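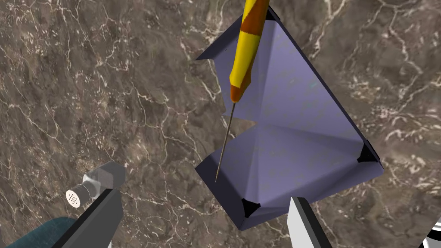 Call for first readers: a memoir before publication

Prirov Press is a small publisher of personal stories and self-help books. We are looking for 21 first readers for our next title, a memoir by Daniyal Minhas about the years after his divorce and how he learned to live alone in a new country. The book will come out in October.

What we ask from you

You will receive the full text as a PDF file. Please read it in six weeks and answer a short list of questions by e-mail. After this we ask you to write an honest review of minimum 100 words on the day of publication, on your blog or in any online bookstore. A negative review is also welcome, we will not ask you to change it.

Who can apply

You should be 18 or older and read comfortably in English. It is not necessary to have experience as a reviewer. We would be especially glad to hear from people who went through a separation themselves, and from members of book clubs. Relatives of the author cannot take part.

What you receive

The work is not paid. Each reader gets a signed paperback and his or her name on the thank-you page, if wished. Our last call, for the novel Tinley, had more than 2,000 applications, so please understand that we cannot answer everyone personally.

How to apply

Write us a few lines about yourself and about the last book which you did not finish, and why. Put "Minhas reader" in the subject line. Please do not attach your own manuscript. Applications are open until 12/03/2019.

Contact person for this call: Ms. Gondal, reader programs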